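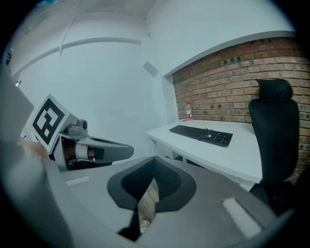 Ro-un Jang

Last month I promised you redirects, and a few of you wrote in to make sure I hadn't wriggled out of it. So, redirects it is! Get a coffee, this one's a bit longer than usual.

Quick recap for anyone who joined after the spring issue. We moved the Sulness help pages out of the old Bronen site and into Watedia, and all the page addresses changed along the way. Bronen liked addresses with the section number in them (think /help/4/17/printing) and Watedia builds them from the page title. I like the new ones a lot better, but every bookmark, every link in an old email and every search result was suddenly pointing at a page that didn't exist.

I started by adding redirects one at a time. Go to Site Tools, then Redirects, then click New. Paste the old address in From and the new one in To, leave the type on Permanent, Save. It's a perfectly nice screen if you have six of them. I had 952, and I gave up before lunch.

The import is what you want. It's on the same screen, hiding behind the little arrow next to New (I looked straight past it for two days). It takes a plain CSV with two columns, and you can load up to 2000 rows in one go. The column headings have to be from and to, all lowercase. If you type From with a capital F the import finishes, gives you a green check mark, and adds nothing at all. Ask me how long I stared at that green check mark.

A few other things I ran into, in no special order:

Leave off the domain in the from column. Start with the slash. If you put the whole address in, Watedia treats it as text and it never matches anything.

Trailing slashes count. Bronen added one to the end of every address and Watedia doesn't, so /help/printing and /help/printing/ are two different things as far as the redirect list cares. There's a checkbox called Ignore Trailing Slash under Redirect Settings. Check it before you import - it doesn't go back and fix rows you've already loaded. I ended up deleting my whole list and loading it again, which took less time than being annoyed about it.

Save your spreadsheet as CSV UTF-8 and not the ordinary CSV. Some of our page titles have accents in them, and the ordinary kind turned those into little boxes.

Watch out for chains. Some of the old pages were already redirecting to other old pages from the last time we reorganized, years ago now. So a visitor would hop from the first address to the second and then to the new one. It works, but it's slow, and after three hops Watedia stops and shows the Not Found page. Sort your to column alphabetically and look for anything that still has a section number in it. Those are your chains. Point them at the final page and you're done.

To build the list in the first place I exported the page list from both systems and matched them up by title. That took care of 800 rows without me having to think very hard. The rest had been renamed somewhere along the way and I went through them by hand with the radio on. Not thrilling, but I did find two copies of the same scanner setup page, each one updated by a different person, so now there's one.

Once it's all in, open Reports and choose Not Found. It lists every address that people asked for and didn't get, with the busiest at the top. Mine had 58 entries the first morning. A good chunk were typos in an old handout (sorry, that was my handout) and several were image files that people had linked to directly. You can redirect files the same way as pages, by the way, you just have to include the file ending.

I check that report once a week now, and when something shows up more than twice I add a redirect for it with the New button, which turns out to be great for that size of job.

Someone asked whether you can use a wildcard, like /help/4/* to catch a whole section. Yes, on the Godinho plan and up, and only at the end of an address. Put your wildcard rows at the bottom of the CSV. The list is read from the top and the first match wins, so a wildcard in row one will swallow everything under it.

If you'd like my blank CSV with the headings already typed in correctly, reply to this email and I'll send it over. In June I'm planning to get into page permissions, so if you've got a question about who can see what, send it along with your reply and I'll try to work it in.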